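Projects > Desk Refresh > Gallery

April, by Bảo Lã

I love a desk that starts from nothing, and this month it was finally the white board's turn! Tuấn Khương and I have been fussing over our shared worktable for 12 evenings, mostly arguing about power. Three pictures from the table, with the white strip we settled on:
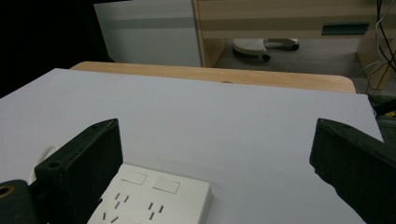 Rounded corners, slim slots – such a tidy little thing up close.

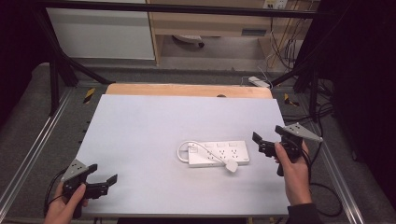
The strip on the board, cord looped round the front, a bit of pale wood showing along the far edge.
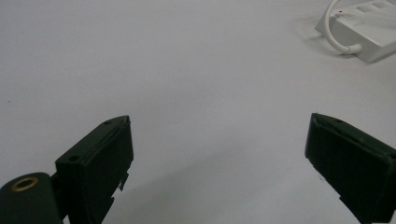
Smooth, pale surface. I could look at that matte finish all day!

Next comes the fun part, choosing where everything lives. Tuấn wants the lamp on the left and the chargers in the Lusari tray, and I want the whole back edge free for plants (I have seven waiting). We'll try his way for a week, then mine. Cord clips are on the list too, once we agree on a color.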